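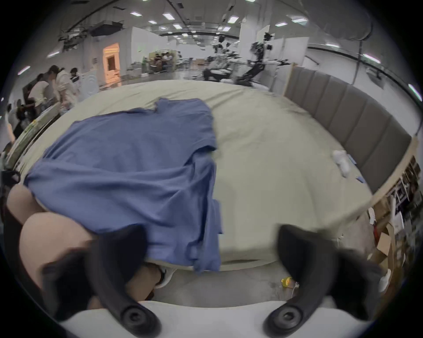
February 7, 2025 | by kanbynotes

Filed under: Club Stuff, Robots, Laundry (yes, laundry)

So I've been putting off this post because every time I sit down to write it I remember how many shirts are still waiting. But a few of you asked what I'm doing at robotics club this year, and the short version is that I fold clothes. On a bed. With a gripper!

The project is called Kanby and we're getting it ready for the student challenge at Ukedine, in the household category. The robot has to take a garment lying any old way on a bed and turn it into something you'd be willing to put in a drawer. Last year our club did the block sorting category, and I thought that was hard. Blocks stay where you put them. A T-shirt has opinions.

The idea is that we do the task ourselves first, lots and lots of times, using a gripper you hold in your hand, and then the robot learns from our recordings. There are 8 of us signed up and our target is some 3000 folds before we start training for real. I did the math on how many of those are mine and then I closed the calculator.

What surprised me most is how bad I was at it. I've been folding my own laundry since middle school and I never once thought about how much my hands were doing. You flatten with your palm, you pinch with a finger, you hold one corner down with your pinky while you reach for the other one. Take all that away and leave yourself two fingers on a trigger and you feel like a toddler with salad tongs. My first sleeve took so many tries that I just sat there laughing. The sheet kept coming up with the shirt – I was grabbing both and not noticing until the whole bed started to move.

Things I've gotten better at, in no special order. Coming in low and from the side, so the jaws slide along the sheet and only catch the cloth. Squeezing slowly (the trigger is touchier than you'd think). Letting go and waiting a second before pulling back, or the fold comes right back open with you. And collars, sort of. Collars and I have an understanding.
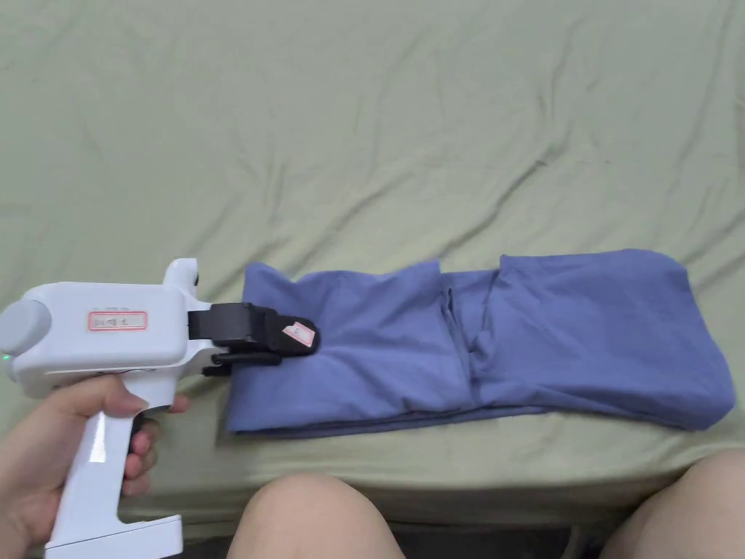

Gripper on one end of the fold. I always go for the left side first!

We argued for an entire meeting about what counts as a finished fold. Half the group wanted a neat square like in a store, and the rest of us said a long strip was fine for now as long as the robot could do it again and again. The rulebook just says "folded," which helps no one. We went with the strip as a first stage and we'll worry about the square later. I was team strip, so I'm pleased, even if mine tend to come out fat at one end.

We also talked about whether to practice on brand new shirts or old ones. New cotton is stiffer and holds a crease, but people's real laundry is soft and a bit wavy, so we're mixing. If you're in Hevine and have old T-shirts in plain colors, we'll take them, any size. Just drop them at the front desk at Heitmann and write Kanby on the bag. No sequins please, I beg you.

My back is the other thing. I sit on the low stool at the edge of the bed and after 5 folds in a row I have to get up and walk around. Somebody suggested a cushion, and that's coming with me next time, along with better snacks.

We've got 2 more recording sessions before the first training run. After that I guess we find out what the robot picked up from us, bad habits included – if it goes for the left side first every single time, I'll know whose fault it is. I'll try to post again once we've got something that moves on its own. Okay, off to do my own laundry now, by hand, very fast.

Last updated: August 2025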